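Workshop > Notebooks > Manuscripts bench
Entries Glossary Loans Contact

December, 4:15 pm

Back on the Ametepe copy of the saint's life, the one where the teacher's jealousy takes 39 leaves to get going. Kwaku has the collation, I have the sour mood. Two scribes for certain: the first loves the saint, the second loves abbreviations.

Leaf 23 is bound upside down. Gifty says leave it and note it. Noted.

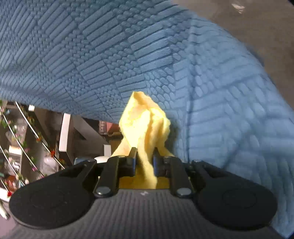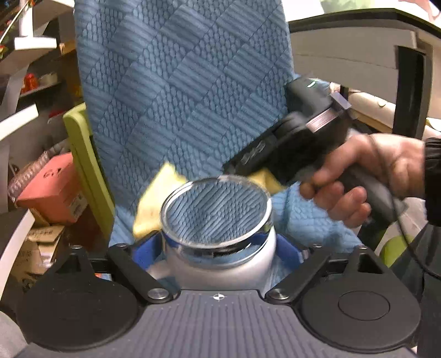 The forest episode is the trouble. In our copy the hunter's wife asks for water, and the disciple goes back to the well three times. The Trometow transcript has him go once, and then spends 189 words on the well. I suspect a bored copyist - Eliécer suspects a pious one. We agreed to suspect both until Thursday's tea is replaced by something stronger.

Still to do: check verse 12 against the older hymn, ask Syahrul about the odd vowel sign, and find out who penciled "doubtful" beside the miracle. The handwriting looks a lot like mine.

This site uses cookies to remember your reading preferences. Accept | Settings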